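*Workshop tips from the Elleo robot club, updated 26/11/2022*

When I started helping with our Thursday-less, come-when-you-can robot club, the grippers lived in a carrier bag, and every session began with half an hour of untangling (and a fair bit of sighing!). Here's how we store them these days.

**Get a box with a hinged lid.** Any lunchbox sort of thing will do, so long as it's deep enough for the gripper to sit without being squashed. Loose lids wander off to other benches.

**Let the cables find their own curve.** Fold them tightly and you'll be soldering by July. Lower the gripper in first, then ease the loops in over the top. 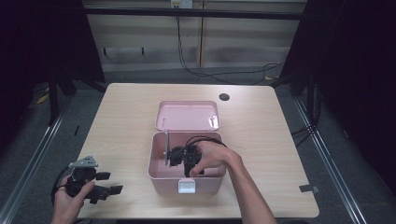
*One gripper in the pink box, the other in the left hand.*

**Hold it by the body.** Fingers and cables make tempting handles, and our Baltuvley team paid for that the week before their competition. Natalia Pacheco has since taught all the new ones to cup a hand underneath, bless her.

**Label the lid and the tub.** Masking tape and a soft pencil are fine. We put the team name on both, so Branach's spares stop turning up in Karabulut's drawer.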